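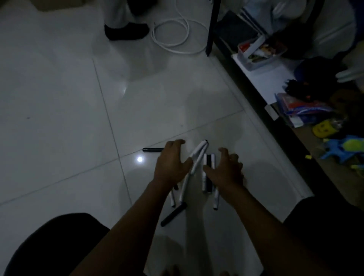

Marker round-up on the tiles.

Sorting the Craft and Stationery Cupboard

Posted 2025-04-20

I love a good cupboard clean-out, and the stationery one is my favourite of the lot! It's small enough to finish in an afternoon, it costs next to nothing, and you always find something you've been hunting for since Christmas (in my case the good scissors, inside a jigsaw box).

Start on a hard floor

Carpet hides drawing pins and soaks up ink, so haul everything out to the kitchen or the laundry. Tip out one shelf at a time. If you empty the whole cupboard in one go you'll be stepping over glue sticks at bedtime, and I speak from experience. I set the oven timer for 60 minutes and stop for a cuppa when it goes off, finished or not.

Testing pens and markers

Grab a sheet of scrap paper and scribble with every single one. Yes, all of them! Anything that writes first go is a keeper. Anything faint gets a second chance:

Water-based felt tips: stand the nib in a saucer of warm water for 5 minutes, blot it on a rag, put the cap on and leave it overnight, tip down.

Whiteboard markers: store them flat. If one has been standing tip up in a mug, lay it down with the cap on tight for a day before you give up on it.

Permanent markers: a quick dab of the nib in rubbing alcohol will often bring back a bit of colour. Open a window.

Ballpoints: roll the pen between your palms to warm it, then scribble on the rubber sole of an old thong. It sounds daft and it works a treat.

Marker on the tiles? Methylated spirits on a cotton pad shifts most of it from glazed tiles. Try a hidden corner first and go easy near the grout, which can drink the colour in. For a stubborn line in the grout I use bicarb mixed to a paste, an old toothbrush and a bit of elbow grease.

Paper, glue and the odds and ends

Coloured paper fades along any edge that catches the sun, so keep it in a drawer or a lidded tub. Glue sticks go in a zip-lock bag with the air squeezed out. Rubber bands perish in the heat (a Mangate summer finishes mine off by February), so I only buy small packets now. Sticky tape that has gone splitty can be rescued with 5 seconds in the microwave, plastic core and all, but take off any metal dispenser first!

Gift wrap is the one thing I've never found a perfect spot for. At the moment mine stands in a tall bin behind the door, with a cut-open toilet roll round each tube to stop it unravelling.
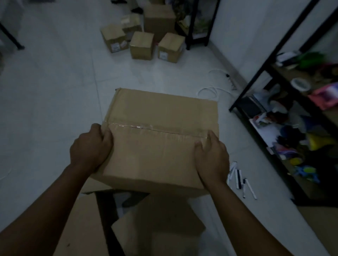 Taped up on top, open box underneath.

Boxing up the extras

Cartons are brilliant for the things you only need now and then, like party decorations or the spare exercise books bought on special. A few habits that have served me well:

Run tape along the bottom seam twice. One strip will let go the moment you add a ream of paper.

Write the contents on a short side and on the top. The short side is what faces you on a shelf.

Put heavy paper in small cartons and keep the big ones for wool and felt.

Lift with a hand under the box if it's going any distance.

In a damp garage, sit cartons on 2 lengths of timber so air can get underneath. Silverfish adore cardboard, so check in August and swap any box that has gone soft.

Flatten the leftovers and save the best for posting parcels. The really scrappy ones go under the mulch in my veggie patch, tape peeled off first, and the worms are absolutely thrilled!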